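Malurix Reports Method for Learning Thin-Sheet Placement From Hand-Held Gripper Recordings

Contact-segment weighting cuts the number of human recordings needed to train a two-arm policy on clear sheet material

July

Malurix today released a technical report on a training method for two-arm handling of thin, flat and transparent parts. The method, called Brakolero, learns from recordings in which a person does the task with a pair of hand-held grippers. No robot arm is used while the recordings are made. The trained policy is then run on a two-arm cell with the same type of gripper fingers.

Flat parts are a known weak point for learned manipulation. A clear sheet gives a camera little to work with. Its edges show up only at some angles, its surface picks up reflections, and its outline can disappear against a white background. Most of the useful information comes in the short period when the fingers reach the edge of the sheet and begin to close. In a typical recording that period is a small share of the total, and standard training gives it no more weight than the time spent moving through open air.

Brakolero changes how that time is counted. Each recording is split into segments by gripper opening and by relative motion between the left and right hands. Segments in which both grippers are near the part and moving slowly are marked as contact segments. During training, these are sampled eight times as often as the rest. The network design is otherwise unchanged from the Malurix baseline, and no extra labels are entered by hand.

The training set holds 400 recordings made at the company's Illés work site. Operators worked at a table with a white board as the base surface and handled clear acrylic sheets, in some cases with a small card resting on top. The card was included to test whether a policy could turn and move a sheet without shedding a loose item. Starting angle and position of the sheet were changed between recordings, and operators were told to work at their own pace. 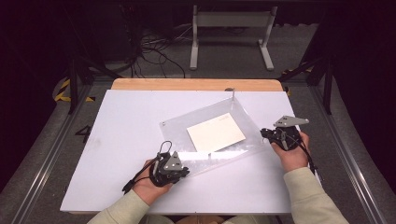 Of the 400 recordings, 308 were kept for training. The remainder were removed by an automatic check that looks for gaps in gripper tracking and for mismatched time stamps between the two hands. Malurix did not remove recordings in which the operator regrasped the sheet or corrected its angle. Earlier internal work had treated regrasps as errors and filtered them out, and policies trained that way tended to stall when the first grasp missed the edge.

"The corrections turned out to be the part of the data we most needed," said Halyna Kravchuk, who leads the manipulation group at Malurix. "A person who misses the edge of a sheet backs off a few millimeters and comes in again at a lower angle. If you delete that, the policy has no record of what to do next. We kept it, and we sampled it more often."

The method was evaluated on sheet rotation and placement. In each trial the cell had to grasp a sheet on opposite sides, turn it to a target angle and set it down inside a marked area. Trials were scored by final position only. A trial counted as failed if the sheet was dropped, if a card on top slid off, or if the cell passed its time limit.

Compared with the same network trained on the same 308 recordings with even sampling, the Brakolero policy raised the rate of completed trials by 29 percentage points. The gain was largest when the sheet began at a diagonal to the table edge, where the two grippers must approach at different heights and angles. With the sheet square to the table, the two policies were close, and the report does not claim a difference for that case.

The report also covers a comparison on data volume. When the training set was cut in half, the Brakolero policy still completed more trials than the evenly sampled baseline did with the full set. Malurix considers this the more useful result for sites that have limited time to collect recordings for each new part.

Several limits are stated in the report. All sheets were rigid, and thin film was not tested. The segment rule depends on accurate gripper opening values, and its results get worse when the opening signal is delayed relative to the camera. Cable drag on the hand-held units was present during collection and was not modeled. Lighting was held constant across the recordings, so the results say little about how the policy would behave under direct sun or a moving light source.

"We would not read this as a general answer for transparent parts," Kravchuk said. "It is a sampling rule. It is cheap to apply to data a group already has, and on this task it made a large difference."

Work now under way extends the rule to tasks with a fixed locating feature, such as fitting a drilled sheet over a pin. These tasks have a second contact period after the grasp, and the current rule does not separate the two. A revised version that treats them as distinct segments is being tested with Bustunis, a maker of display panels and covers, using parts from its own assembly line. Results from that work are not included in the present report.

The report, the segment rule and the evaluation protocol are available from Malurix on request. The recordings will be released separately once the review of operator consent forms is complete.

About Malurix

Malurix develops data collection tools and training methods for two-arm manipulation. Its work covers hand-held gripper hardware, recording software and policy evaluation for light assembly.

Media contact: Malurix Press Office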